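How to Read a Road Work Detour Plan (and Get Your Block's Comments In)

Last updated: January
7 min read

If a big street near you is about to be torn up, somewhere there is a detour plan for it, and you can almost certainly get a copy. I love these things. I have read the plans for every job within biking distance of my house, and I promise they get easier after the first one! The drawings look like they were made for engineers (they were), but the parts that matter to you fit on a couple of sheets, and once you know where to look you can find out weeks ahead which way the bus will go, where you can cross on foot and whether you'll be able to back out of your own driveway.

What to ask for

Call or email the public works office and ask for the "traffic control plan" or "maintenance of traffic plan" for the project. Cities use both names. If the person who answers has only the press map, the one with the fat orange arrow on it, say thanks and ask who the project engineer is. The press map shows where through traffic is supposed to go. It leaves out side streets, sidewalks, turn bans and parking.

You want four things from the set: the phasing sheet, the plan sheets for your blocks, the detour sheet and the general notes. When I asked for ours, on the Lerier Avenue rebuild, I got the whole set, 258 pages of it, and most of that was storm drain. Don't let the page count scare you off.

Start with the phasing sheet

Phasing is the order of work. A typical street rebuild does one side, flips traffic over, then does the other side. On Lerier the sheet had 3 phases, and each one had its own small drawing with the closed part shaded and arrows in the open lanes.

Find your block and write down which phases touch it. Then look at the side streets on either end. A phase that never reaches your block can still close the corner you use to get home, and that's the one people miss.

Stations, or how to find your own house

Plan sheets don't use house numbers. They use stations, which are distances along the center of the road, written with a plus sign. Station 12+50 is 1,250 feet from the start of the project. Look for tick marks along the centerline, match one to a cross street you know, and measure from there. Sheets printed at half size have a different scale from the one in the title block, so use the little bar scale on the drawing instead, as it shrinks along with everything else.

Mark your address in pencil on every sheet where it appears. I do the corner store, the bus stop and the school crossing too.

Print it big

Please, please don't try to do this on a phone. The line types that tell a temporary barrier from a row of drums are nearly the same at that size. A copy shop will print a full sheet in black and white for not much money, and then you can spread it out, get down close with a highlighter and trace the lane lines with your finger like a kid with a maze book.

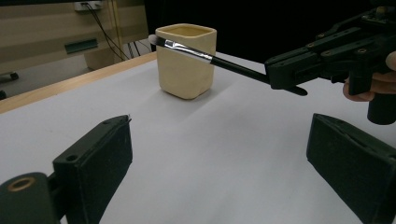

Colors come next, and I'd settle on them before you uncap anything. I use yellow for open car lanes, pink for anything closed to cars, and green for the walking route. Work one phase at a time, on its own copy, or you'll end up with a sheet that tells you the street is open and closed at once. Large sheets love to roll back up on you, so put something with a bit of weight on each corner, and a squarish ceramic cup like the cream one is just right for the job (empty, please, I learned that on sheet 14). Draw the walking route without lifting the marker. If you have to lift it, you've found a gap, and you should circle it.

Follow the walking route all the way through

Every phase that closes a sidewalk should show a way around. Look for the words "pedestrian detour" or a dashed line with a walking figure. Check where the signs go. A "sidewalk closed" sign belongs at the last corner where a person can still cross, so that somebody with a stroller or a wheelchair doesn't get halfway down the block and have to turn back. Look for temporary ramps at each crossing on the detour as well. Mid-block signs and missing ramps are my two most common finds, and they are easy to fix on paper.

Read the general notes

Dull, yes, but so useful. The notes tell you the working hours, how much warning residents get before a driveway is blocked, and who keeps the trash trucks moving. In ours, note 9 said driveways could be closed only after written notice. Floarea Pop, two doors down from me, quoted it to the site office when her driveway was dug up with none, and she had a steel plate over the trench by 4 p.m.

Checking the detour itself

Drive it once, and walk it once if you can, at the time of day you'd normally travel. Take the detour sheet along. At each turn, ask yourself:

- Is there room for a bus or a fire truck to make this turn with cars parked at the corner?
- Does the side street have a stop sign that will back traffic up to the closed road?
- Is there a school or clinic entrance on it?

Our detour sent 3,000 cars a day past the back gate of the Szekeres Street clinic. One comment letter got it moved a block over.

Writing your comments

Keep each comment to one place and one problem, and give the sheet number, the station and the phase. "Phase 2, sheet 31, station 18+00, north side: no temporary ramp shown at the crossing" will get an answer. "This will be a nightmare for walkers" probably won't, however true it feels. Send them before the preconstruction meeting if you can, and ask for that date when you request the plans. After it, changes are still possible, but they go through the contractor and move more slowly.

Ask for a written reply, and save it with your marked-up sheets. When the flip to the next phase comes, pull out the next copy and start checking again.

3 comments

Babar Dogar
The bar scale tip saved me. I'd been measuring half-size prints with a full-size ruler and had my house in the middle of the creek.

Csaba Nyitrai
Do you know if this works for utility jobs? The gas company is digging on our street and the city says it doesn't have a plan.

Bernd Kettler
Csaba, try the right-of-way permit desk. In our town the utility has to attach a traffic plan to its permit application. Ours was one page, but it did show the lane closure.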